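Setting the Table at Workdale
8/18/22

Kuo-hua Pan has been buying dishes for the Workdale lunch room for 5 years, and she keeps the receipts in a shoebox. The room feeds children and a few grandparents from the apartments on either side. When I asked how many bowls she owns, she went to the shelf and read the number off a strip of masking tape. It said 133.

"That was after the last order," she said. "We lose a few to the picnic every October. People take potato salad home in them and the bowl stays home too."

The bowls are small, plain and brightly colored. Pan started with white ones from a restaurant supplier and gave them up within a year. The children kept trading them in the middle of the meal, and at the end no one could say whose was whose. Now each table has its colors, and a child who sits down at a blue bowl keeps the blue bowl until it goes in the tub.

"You would think they'd fight over the pink," she said. "They did for a week. Then it was over."

Man-lok Su, who runs the dish line, was less sure about the colors at first. He wanted one kind of bowl that stacked well, and he still talks about stacking more than anything else.

"If two bowls stick together, you have to stop," he said. "You run warm water on the outside and wait. I don't bang them on the counter. I've seen people do that."

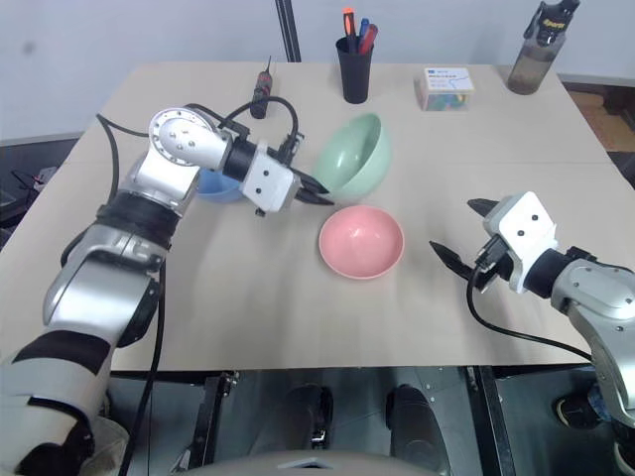

Color is the thing Pan gets asked about most, usually by people from other lunch rooms who want to know where to order. She tells them to buy one of each first and put them on their own table for a few days. She likes a blue, a pale green and a pink together, with the green a good deal lighter than what most catalogs call green. A shiny inside like the one on the pink bowl is what she looks for, and she runs her thumb around it before she will pay for a case. She also keeps markers in a black holder at the back of a table, and says any color will do for labels except yellow.

The current set came from Jindmont, a kitchen outlet that has since moved across town. Pan spent $696 on that order, lids included. She regrets the lids.

"I thought we would save leftovers," she said. "There are no leftovers. The lids are in a bag under the sink — you can have them if you want."

Su washes everything by hand on days when there are fewer than two full tubs, and uses the machine the rest of the time. Bowls go on the top rack, facing down and leaning a little. He dries the rims with a towel before they go on the shelf. Stacks are six high at most. He used to go to ten, until one came down on his foot.

I asked them both what they would change. Su wants a deeper sink. Pan wants a second shelf by the door, low enough that the younger children can get their own bowls.

"They ask for that every time," she said. "They want to carry something."

She has already measured the wall. The shelf goes up after the picnic, once she knows how many bowls came back.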